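让机器人自己说“我拿不准”:与一个抓取研究小组的谈话

Melleck 实验室在 Asstead 园区一栋旧楼的二层,楼下是机加工车间,下午两点以后铣床一开,楼上的桌子会跟着轻轻发颤。小组的负责人说,他们早就不把这当成干扰了,标定的时候避开就行。

他不愿意在文章里出现名字,理由是论文还在审稿,而且做这件事的人不止他一个。小组里另一位负责数据的研究生也参加了谈话,同样要求不署名。下文中,凡是“负责人”和“研究生”说的话,都经过两人核对。

我们谈的是一种训练抓取策略的方法。小组内部叫它 Doson,名字没有什么含义,是代码仓库建立时随手起的。方法的核心可以用一句话讲完:机器人在伸手去抓之前,先估计自己这一次有多大把握,把握不够就停下来,换一个角度再看一眼。

“说起来很简单,”负责人说,“难的是这个‘把握’要准。很多模型失败的时候,给自己打的分和成功的时候一样高。你让它在拿不准的时候停下,它根本不知道自己拿不准。”

问题从哪里来

小组最早做的是模仿学习。人操作机械臂完成一段动作,系统记录下相机画面和关节数据,模型学着复现。在固定的桌面、固定的物体上,效果不错。物体换了位置,或者旁边多了一样东西,成功率就往下掉。

研究生负责整理过早期的失败记录。她说,当时大家的第一反应是数据不够,于是继续采。“采了一个夏天,到八月底再测,好了一点,但失败的样子没有变。还是那几种。”

她把失败分了类。最多的一类发生在最后几厘米:夹爪已经到了物体旁边,两根手指一前一后,其中一根先碰到物体,把它推走,另一根合上的时候夹了个空。第二类是夹住了边缘,抬起来以后滑脱。真正完全找错目标的情况很少。

“所以看得见,也走得到,就是最后那一下不对。”她说,“而最后那一下,恰恰是外部相机看得最不清楚的时候,因为夹爪自己把物体挡住了。”

负责人补充说,腕部相机可以缓解这个问题,但不能消除。相机装在手腕上,离物体近,分辨率够,可手指就在视野里,两指越靠拢,能看到的物体表面就越少。模型在这个阶段拿到的画面,大部分是夹爪本身。

“我们后来想明白一件事,”他说,“画面里物体被挡住,这本身就是信息。人遇到这种情况会偏一下头。机器人为什么不能偏一下手腕?”

怎么训练“把握”

Doson 的做法是在原有策略网络旁边加一个小的评估头。策略网络输出动作,评估头输出一个数,表示按这个动作执行下去抓取成功的可能性。两者共用前面的视觉编码部分。

训练评估头需要失败的样本,而模仿学习的数据里几乎没有失败。操作员练熟之后很少抓空,偶尔抓空了,那一段通常会被删掉。小组于是专门采集了一批由模型自己执行的数据,成功和失败都保留,总共 1000 次抓取,其中 204 次没有成功。

“这个比例是我们调过的,”研究生说,“一开始失败太少,评估头学会了一律打高分。后来我们有意把物体摆得难一些,靠在一起,或者让光滑的一面朝着手指。”

标注方式也改过。最初只标最终结果,抬起来没掉算成功,掉了算失败。这样做的问题是,一段失败的轨迹里,前面大半部分其实没有错,把它们全标成“会失败”,评估头就变得过分悲观,离物体还很远就要求停下。现在的标签沿时间变化:离结束越远,标签越接近平均成功率;越接近闭合的时刻,标签越靠近真实结果。

我问这种做法有没有理论上的依据。负责人说有一些,强化学习里类似的处理很常见,但这条曲线的具体形状是试出来的。“论文里我们会老老实实写成经验选择。审稿人可能不满意,我也没有更好的答案。”

再看一眼,看哪里

评估头给出低分之后,系统有两种选择:后退重来,或者就地换一个视角。小组起初只做了后退,机械臂退回预备位置,从头再走一遍。这很安全,也很慢,而且再来一遍常常得到同样的画面和同样的低分。

后来他们加入了一组预先定义的小幅动作,一共 5 个:手腕向左转、向右转、抬高、降低,以及沿接近方向后撤一小段。每个动作执行完,系统重新打分,取得分最高的视角继续。幅度都很小,单个动作转过的角度最大为 30 度。

“有人问我们为什么不让模型自己学一个连续的观察动作,”负责人说,“我们试过。学出来的东西会在空中晃来晃去,晃很久,然后去抓,结果没有变好。离散的几个动作看着笨,但出了问题你知道是哪一个造成的。”

研究生说,她最看重的是日志。每一次停顿、每一个分数、对应的腕部画面都会存下来。她可以按分数排序,把模型最没把握的画面翻出来看。翻得多了,就看出一些规律。物体表面反光、凹凸不平的时候,分数往往偏低;一根手指挡住了物体大半的时候,分数也偏低。后一种情况转一下手腕通常能改善,前一种改善有限。

“水果模型这一类东西特别典型,”她说,“表面有疙瘩,又亮,高光的位置跟着手腕走。你转一下,它在画面上就像换了一个物体。”
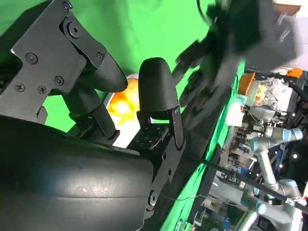 结果怎么看

在小组自己的测试集上,加入评估头和换视角动作之后,夹空的情况明显减少,滑脱减少得不多。负责人不愿意在论文发表前给出完整的数字表格,只同意谈趋势。

他认为滑脱改善有限是意料之中的事。评估头看的是图像,图像能告诉它手指和物体的相对位置,却说不清摩擦力。一个物体夹在正中间,从画面上看毫无问题,抬起来照样可能滑。“要解决这个,得有触觉,或者至少有电流反馈。我们没有把它混进来,就是想先弄清楚只靠视觉能走到哪一步。”

代价是时间。每一次换视角都要停、要动、要重新计算,整个抓取过程变长。物体单独摆放时,系统很少停顿,速度和原来差不多;物体挤在一起时,停顿增多,操作节奏明显变慢。小组给停顿设了上限,超过上限就放弃这个目标,去抓另一个。

“放弃也是一种结果,”研究生说,“以前的系统不会放弃,它会一直推那个东西,推到桌子边上。”

还有一个结果,两人看法不完全一致。把评估头去掉,只保留共用的视觉编码,策略网络本身的成功率也比原来高了一点。负责人倾向于认为,训练评估头迫使编码部分保留了更多关于接触的细节,所以策略也跟着受益。研究生则怀疑差别来自数据,因为那批由模型自己执行的抓取也进入了编码部分的训练。

“这个可以拆开做实验,”她说,“用同样的数据,不训练评估头,只训练编码。我已经排上了,还没轮到机器。”

负责人听完点了点头,说如果结果站在她那一边,论文的第四节就要重写。

换一个地方还管不管用

合作方 Humphreys 在另一座城市有一套配置相近的设备,夹爪的型号不同,手指更长。小组把训练好的模型原样发了过去,没有做任何微调。

结果是策略基本可用,评估头基本不可用。对方反馈说,机器人几乎每一次都停,分数从头低到尾。查了两天,原因在手指上:手指变长以后,占据的画面更大,评估头把这当成了遮挡。

“这对我们是个提醒,”负责人说,“评估头学到的‘没把握’,有一部分其实是‘夹爪看起来不像平时那样’。换一只手,它就慌了。”

补救的办法并不复杂。用新夹爪采一小批数据,只更新评估头最后两层,分数就恢复到合理的范围。但这意味着每换一种夹爪都要重新校准,和小组最初设想的通用模块有距离。他们目前在试另一条路,训练时随机改变画面里手指的长短和形状,看能不能让评估头对手指的外观不那么敏感。早期结果好坏参半。

背景的影响比预想的小。Humphreys 的桌面颜色不同,后面的设备也不同,分数几乎没有受影响。研究生认为这和腕部相机距离近有关,到了最后阶段,背景在画面里只剩边上的一点,而且多半是虚的。

数据采集里的琐事

谈话的后半段大部分时间花在一些论文里不会写的事情上。

相机的固定方式改过。早先的支架会松,螺丝紧过之后过几天又松,相机角度偏了一点,肉眼看不出来,分数却整体下移。现在每天开始采集前,先让机械臂走到一个固定姿态,拍一张画面,和基准画面比对,偏差超过阈值就重新标定。

物体的摆放由人完成,但位置由程序随机给出。研究生说,人自己摆的时候总会不自觉地摆得好抓一些,即使事先提醒过自己也没有用。她把不同人摆放的数据分开比较过,差别看得出来。

失败的判定也有争议。物体抬起来了,但是歪着,算不算成功?被夹住的同时带起了旁边的另一个,算不算?小组最后的规定是,只要目标物体离开桌面并保持住,就算成功,其余情况另外加标记。这些标记目前没有用到训练里。

“以后会用到的,”负责人说,“现在不记,到时候就要重新采。”

下一步

小组接下来打算做两件事。一件是把评估头用在数据采集本身:让模型先执行,遇到低分就请操作员接管,接管的这一段作为新的示范。这样操作员的时间集中在模型不会的地方。系统已经能跑,接管时的切换还有一点顿挫,操作员抱怨说手上的感觉不连贯。

另一件是搬到双臂上。两只手同时工作时,一只手会出现在另一只手的腕部画面里,有时挡住物体,有时只是在背景中经过。现有的评估头对移动的背景没有专门处理,分数会跟着跳。负责人说,他还没有决定是把另一只手的位置直接告诉模型,还是让模型自己从画面里学。

“直接告诉它更省事,”他说,“但标定误差会进来。两只手之间的标定,我们一直做得不算好。”

我问他,如果只能给同行一条建议,会是什么。他想了想,说把失败的数据留着,不要删。研究生在旁边说,还要写清楚是怎么失败的,只留一个“失败”的标签,过一个月自己也看不懂。

论文的代码会在录用之后公开,包括评估头的训练脚本和那 1000 次抓取的完整记录。数据格式的说明文档由研究生在写,目前写到腕部相机的时间戳那一节。

(访谈于5月1日进行,文字经受访者核对,略有删节。)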